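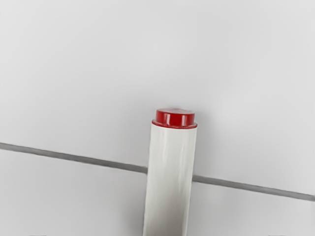 Issue 6, page 2

Moving a bench over to the Drundik cell: how we did it at Skircombe
Imad Bitar, packing floor
16 July 2026

Quick write-up for the Moura site as they get their cell in October and keep ringing me. Read the whole thing before you unplug anything.

The job is capped bottles. White body, red cap, no label at this point. Used to be picked off the bench by hand, cap checked with a thumb, stood up in the crate. Now the arm does the pick and the crate, and a person does the checking and everything odd. Same people, different day.

Before you start

You need the bottle model loaded in the simulator (the Fletard folder on the shared drive, not the old one on the desktop). You need someone who has done the hand job for a good while. Not a manager. The packers know which caps ride up and which bodies go soft, and the arm knows none of it until somebody puts it in.

Also tell the shift. Properly, at the start, with the rota in your hand. We told ours by a notice on the door and it took weeks to get over that.

Step one. Check the model against a real bottle

Open the model on its own, no arm. Red cap, flat on top, with the wider lip where it meets the body. White body, faint creases running lengthwise. Stand a real one next to the monitor. Get a packer to look at both and say what is wrong. Ours said the lip within a minute, the first version didnt have one and the grip was set as if the cap went straight down.

Keep the creases in. Somebody at our end smoothed them out to make it run faster and we had to put them back.

Step two. Set the grip

Body or cap? We went back and forth. Cap is harder and shinier, body gives. By hand most people take the body low down and steady the cap with a finger, the arm can't do that. We settled on the cap, just above the lip, slow close. Yours might differ, try both.

Write down the numbers you end up with. On paper, by the cell. Not in your phone.

Step three. Dry runs

100 picks in the simulator before the real arm moves. Then 100 on the real one with empties. Stop at each drop and log it, even if you think you know why. Our log had 3,879 lines by the end of the trial and yes it was dull, and yes we used it. Most of the drops came from the crate end. Crate was sitting skew on the stops.

If the simulator is happy and the real arm isnt, go back to step one. Don't fiddle with the speed.

Step four. Move the people

This is the bit Moura keeps asking about so, longer.

Two packers per shift used to stand at that bench. One now minds the cell, the other has gone to returns and rework, which was always short. They swap halfway through the shift. Do the swap from the first day, don't let it settle into one person being "the robot one". We did let it settle, for a bit, and the other packer had no idea how to clear a fault when it mattered.

Whoever minds the cell needs:
a stool (the job is watching now, standing for it is daft)
the stop button within reach of the stool, not of where the bench used to be
the fault sheet, big print
the right to stop it without asking

That last one, put it in writing. People were waiting for the line lead to say so while bottles went on the floor.

Pay grade. Ours went up a step for anyone signed off on the cell. Took an argument. Have the argument before the install, you have more to bargain with.

Sore wrists down, by what people tell me. Sore necks up, from looking across at the screen, so get the screen straight in front of the stool. Also it's quieter company. Two people at a bench talk all day and one person at a cell doesn't. We moved the returns table next to it so they can at least hear each other. Cost nothing.

Step five. First live week

Keep the old bench. Don't scrap it or lend it out. When the cell goes down you go back to hand packing, and you want the crates and the mats where everyone remembers.

Run hand packing for one short spell a week even if nothing is broken. New starters learn the bottle that way. You can't teach a loose cap off a screen.

Faults we get most

Cap gripped too high, slips off the top: lower the pick, check the lip is in the model.
Body squashed: someone has switched back to body grip. See paper by the cell.
Arm stops for no reason: there is a reason, its usually the crate sensor. Wipe it.
Bottle lying down at the pick point: stop, stand it up by hand, restart. The arm won't do it and don't try and make it.

Sign-off sheet is in the same Fletard folder. Both packers sign, not just the lead. Ring me before you change the grip settings, after is no use.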